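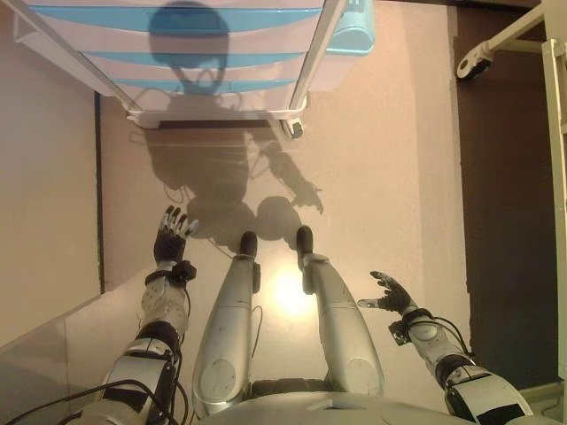 Figure 6. View from the head, looking down. Both hands open, both feet together, drawer unit ahead.

6. Starting a restocking shift with Rai

This section is for ward staff at Gratine who have been told that Rai will be "taking over" the supply carts. Read that phrase with some caution. Rai puts packaged items into drawers. Someone still has to unlock the cart, check what went in, and sign for it, and at present that someone is you. The Flilla booklet that came in the crate describes the process as hands-free. We have run it since April and have not found the hands-free part.

Allow 10 minutes for steps 1 through 7 the first few times. The booklet says 5.

6.1 Before you switch anything on

1. Look at the floor between the robot and the cart. Pick up wrappers, tape and anything else that could slide under a foot. Run your eye along the wall for cables. If you find one in the walking path, move it yourself and do not count on Rai stepping over it.

2. Set the brakes on the cart, if it has them. Push the cart with your hip. If it rolls, it is not ready.

3. Turn off the bedside lamp or close the blind if there is a bright glare on the floor in front of the feet. Venkatesh Kandasamy and the Flilla technician disagree about whether glare matters. Venkatesh has stood next to the thing on more than 50 early shifts, so we go with him.

4. Start Rai from the wall switch and wait for the steady tone. A broken tone means the arms have not finished their check. Do not reach in to straighten a cable at the wrist while the tone is broken, even if it is plainly caught on something. Press stop first.

Caution: The stop button on the handset has a delay. It is short, but you will notice it. The button on the robot's back has none that we can detect. Show new staff the one on the back before you show them the handset.

6.2 Opening the cart

5. Unlock the drawers and open only the one you are restocking. Rai can pull a drawer itself, and the demonstration made a good deal of this. In daily use it pulls harder than a person would and small boxes end up at the back. Open it by hand, all the way, and stand clear on the side away from the working arm.

Note: The keys are your responsibility under the same rules as before. Ingeborg Kohlhase asked in writing whether a robot working at an unlocked cart counts as the cart being attended. The answer that came back was two pages long and did not say yes. Until it does, treat an open drawer as unattended the moment you walk away.

6. Take out anything that should not be handled by the robot. For now that means glass, anything already opened, and anything with a loose cap. Sharps containers are changed by staff only. If Rai's hand goes toward one, stop it and write it down.

7. Select the drawer in Ovard and press Begin. The hand will come in from one side and work across. Keep your own hands out until it has withdrawn and the tone sounds.

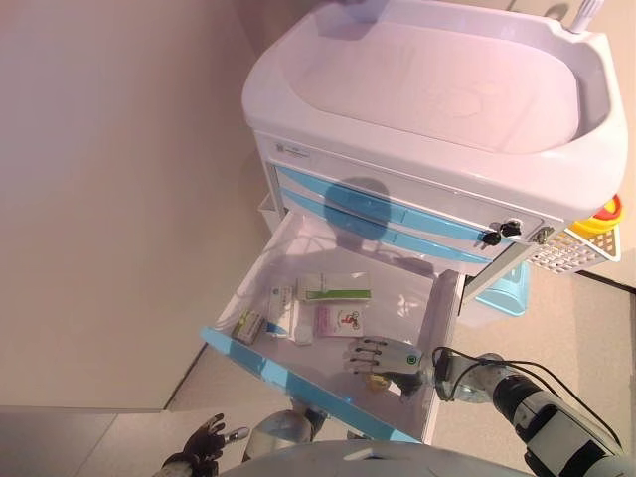 Expect this part to be slow. A drawer that Sólveig Lund can fill in the time it takes to describe her weekend takes Rai 240 seconds on the standard setting, and that is with all the stock laid out for it beforehand. There is a faster setting. It has been switched off on our units and should stay off.

Laying out the stock is a job in its own right. It does not appear on the new rota, which assumes the time saved at the cart goes back to patient care. Some of it does. A fair share goes to turning boxes label side up on a tray so that the software can read them. If you are doing this, log it in Ovard under Preparation. Please do not fold it into your break. Samer Najjar wants real numbers to take upstairs before anyone decides how many supply hours the ward needs next year, and he can only use what has been logged.

6.3 Checking the drawer

8. When the hand has withdrawn, look in the drawer yourself. The Ovard screen will show a green bar. The green bar means Rai has finished moving. It does not mean the items are right.

9. Check type, strength and date on every medicine carton. Soft packets tend to get pushed flat under boxes, so lift the boxes.

10. Square up anything left lying at an angle. Opinions differ on whether this is worth doing. The night staff, who have to find things in low light, think it is.

11. Close the drawer by hand, lock it, and sign. Your name goes on the sheet. There is no box for Rai's, and several of us have pointed out what that says about who is answerable for a wrong carton.

6.4 Parking and hand inspection

12. Press Park and wait for the arms to lower. Do not hang anything on them.

13. Inspect the fingers one at a time. Look at the rubbery tips for splits and at the finger joints for tape, lint or bits of label. If a fabric cover is fitted over the back of the hand, see that it has not crept down over the fingers. Wipe the tips with the approved cloth only.
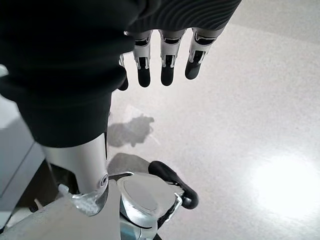 6.5 If something goes wrong

Dropped item. Stop the robot, pick the item up, and discard it or return it to stock under the usual rules. Rai may carry on as if it were still holding the item, and Ovard will count it as placed. Correct the count by hand.

Hand stays in the drawer. Press stop on the back. Do not push the drawer against the hand. Call Balakrishnan Reddy on the equipment line and leave the drawer open, with someone standing at it.

Robot will not start. Restock the cart yourself. Write down how long it took, including the walk to the store room. Management has asked for robot times only, but the comparison is worth having and the old times were never recorded.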